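Notes from the Lesura open day – teaching arms with buttons and blocks

2019-09-25
By Sixten Brekke

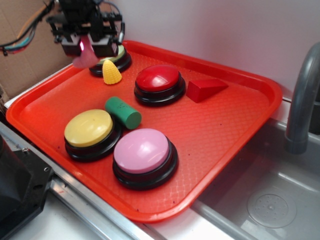

Went for the data side, skipped the keynote. Lesura has rented the old Damano building, ground floor is all collection benches now, upstairs is where the training people sit. My group got the kitchen bench first – orange tray next to a real sink, four round buttons with colored caps, a green cylinder, a red prism, a little toy corn cob. Every example starts with a written line, something like "press the yellow button" or "put the corn by the red one", then an operator drives the arm through it and the whole run gets saved along with the line. The yellow and pink buttons stand close together and the operator said that's the spacing she likes, makes people aim. Pressing sounds like the easy part. Not according to her. New operators come down too fast, or at a slant, and those runs go in a reject folder that somebody has to look through later.

A session is 21 runs, then swap operators. They used to do longer ones but the motions got sloppy toward the end and the model picked up the slop. Their target for one bench is 142 kept examples before the objects get changed out. Asked why 142. It's what fit on the sheet, apparently.

Resets are done by hand. Move everything, turn the tray a bit, next line. There's a printed card with layouts but the operators mostly ignore it and the lead seems fine with that, says people's own messy layouts are more useful than the card. I'd want to see numbers on that. Didnt get any.

Second stop was the Arkik bench, drawers and lids. Skipped most of it, too crowded, could only hear. Gist – they save the failures too, labeled as failures, and Lesura doesn't. Two people from the two teams got into a polite argument about it in the hallway and I got more out of that than from the slides. Arkik's point: if the arm never sees a missed grasp it won't know how to recover from one. Lesura's point: label them badly and you've taught it to miss. Both fair I think.

Björklund talk at the end was on wording. Same task, several people write the instruction, keep all the versions. "Hit the red one." "Push red." "Red button please." They read out 100 of these off a list, which was too many, but the idea is good and cheap and we should be doing it.

Coffee ran out before lunch. Parking is on the far side, follow the signs for the loading dock, not the ones for visitors. Next open day is in November, sign up early beacuse the bench groups are small.

2 comments

marta_k: Was on the Arkik bench the whole time, you missed a good one. They showed how they label a run that fails and then recovers. It gets split in two.

dholm: Do they let visitors drive the arm? Thinking of bringing students in November.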